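My phone is a Nekley, bought two years ago in a shop in Nancombe, and since November it had been waiting for the new system version. Each evening after nine I opened the settings and pressed "Check for updates". Each evening it told me that my software is up to date. It was not.
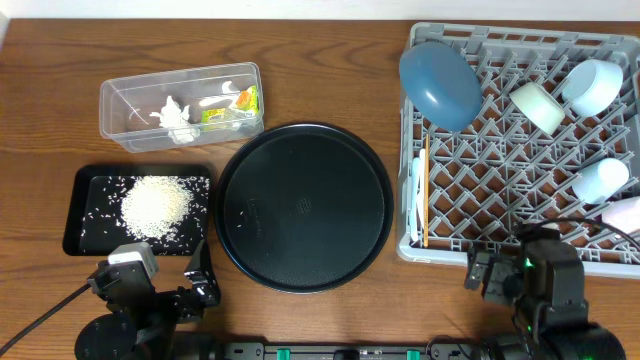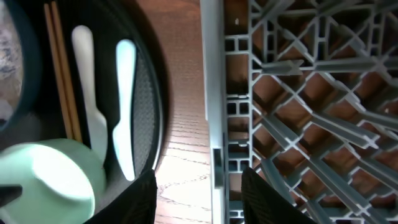
Fergus Moffat wrote under my last post that his update came the same night he took out the SIM card and restarted on home Wi-Fi. I was doubtful, but I tried it, and in ten minutes the notification was there. Maybe it was luck. My card is from Grasso, and I suspect that the carrier version is simply slower to be approved.

The download is 500 MB, and the phone wants the battery at 40 percent or more before it will begin. Installing took longer than I expected, with two restarts. After the second one it wrote "Optimizing app 1 of 108", and I learned how many apps I keep without using them.

What is different? The keyboard opens faster. The alarm has a larger stop button, which I like very much at six in the morning. But the Bonmont mail app now forgets my signature every time I close it, and I have written to their support without an answer so far.

Mohandas Joseph asks if it is possible to go back to the old version. I believe yes, but it erases everything on the phone, so please copy your photos first. I will stay with the new one and type my name by hand.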